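May 18, 2019
Posted by the list owner, Zultton concert list

> Does anyone know if the December show at the Flemis is still on?
> The ticket page has been down since last night and I have two
> people driving in with me. Also wondering about the set list.

The show is still on. The hall moved its ticket sales to a new site and the old links quit working. Tickets bought before the switch are good and you don't need to print them again.

The Flemis holds 686 with the balcony open. As of this morning 214 seats were left, most of them upstairs. The sound is fine up there, but the first row has a rail in front of it that gets in the way if you're short. 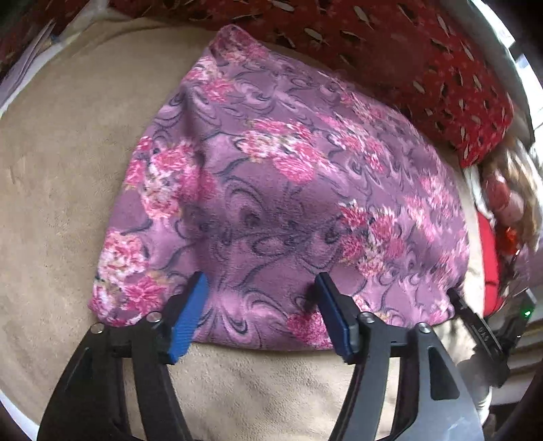
What time do the doors open?
Seven, with the opening act on at eight. The bar in the lobby closes when the main set starts.

On the set list - last year's tour ran to 21 songs with the encore, and most of the Zilen album was in there. I'd expect fewer of those this time. The spring dates leaned on the older material, and they closed with the slow version of "Pastor" at nearly every stop. I liked it better than the record.

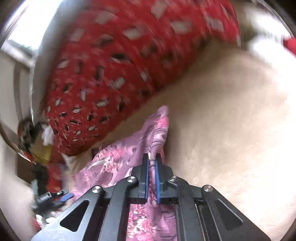 Will there be a live recording?
The band is pressing 1000 copies of the spring shows on CD and will sell them at the merch table. Nothing has been announced for the December date.

Parking is in the lot behind the hall. The street spots out front are permit only after six. If you have spare tickets, post them here at face value and put "Flemis" in the subject line.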